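Ovley Water Safety Scheme: progress report to the Clestis Fund, June

Prepared by Nosipho Pillay, scheme lead

You asked for a plain account of where the grant has gone and whether it is doing what we said it would. I was doubtful about parts of this scheme when I took it on, and I am still doubtful about some of them, so please read the good news below with that in mind.

The loan lockers

The main idea was to put free personal locator beacons within reach of people who go out on the estuary and would never buy one. We now have 26 beacons in lockers at the slipway, the angling shop and the Hitier boatyard. Borrowers sign a card, take a beacon and bring it back the next day.

We have had 593 loans to the end of the reporting period. That figure will look well on a slide, but I would be careful with it. A good share of those loans are the same kayakers going out again and again, and they were the people most likely to carry something anyway. The wildfowlers and the men who set pots off the north bank are the ones the lifeboat crew worry about, and we have very few of their names on the cards. When I asked at the angling shop I was told they don't like signing for things. A form with fewer boxes might help. I don't expect it to help much.

Two beacons were set off by accident, both in car boots. The coastguard was polite about the first.

Has it saved anybody? I can't say that it has. One couple whose engine failed near the outer bar used a borrowed beacon and were towed in unhurt within the hour. They were also in sight of the harbour office and had a working phone. I have seen this written up elsewhere as a rescue made possible by the scheme, and I would ask the Fund not to repeat that.

Cold water evenings

We held 4 evenings at the sailing club. The talks on float-first and on what to put in a dry bag went down well, and the practical session in the pool was full. The tide table session was not, and those who did come mostly knew how to read one.

The feedback sheets are nearly all ticks in the top box. People who have just been given soup tend to tick the top box. I would rather ring a sample of them in the autumn and ask what they took with them last time they went out, and I'd like your agreement to swap the printed survey for that.

Signs

The new signs on the mudflat path are up. Two have already been turned round by the wind. The contractor says the posts were set as drawn and I think he is right, so the fault is in the drawing. We are getting a price for deeper footings.

Money

Roughly 4,000 pounds of the equipment line is unspent. I had been advised to use it on a tracking app from Guo, which would show every borrowed beacon on a map. I have looked at it twice and can't see what we would do with the map. Staff are not there at dusk, which is when it would matter. I propose holding the money back for replacement batteries, which will fall due all together and which the original budget left out.

Training room

The rented unit behind the boatyard is in use for locker checks and committee meetings. The heating is poor and the rent is fair. We have the option to renew and I am inclined to take it for one more season only.

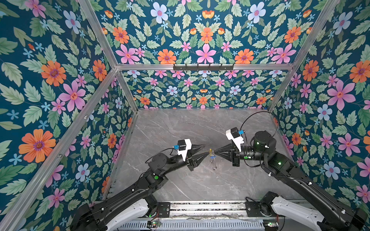 Two robot arms with a small object held between their gripper tips, flowered wallpaper behind.

What we will do next

Shorten the loan card and try it at the angling shop first. Move one locker from the slipway to the north bank car park, if the landowner ever answers. Ring the sample of borrowers. Fix the signs. I have left out the schools visit that was in the bid; the school has asked twice to put it off and I don't think we should chase a third time.

The next report will have the loan figures split by type of user, even if that makes the total look worse.

Related items
Slipway lockers: where to find them and how to sign
Tide tables for the Ovley estuary
Notes from the pool session
Bid summary and budget

Comments

potsandlines
Nobody up our side wants their name on a card. Leave a box and a logbook and see what happens.

Marsh Walker
The sign by the second gate is pointing out to sea. Has been for weeks.

J.
Good to read one of these that owns up about the repeat loans. Still think the app is worth a go though.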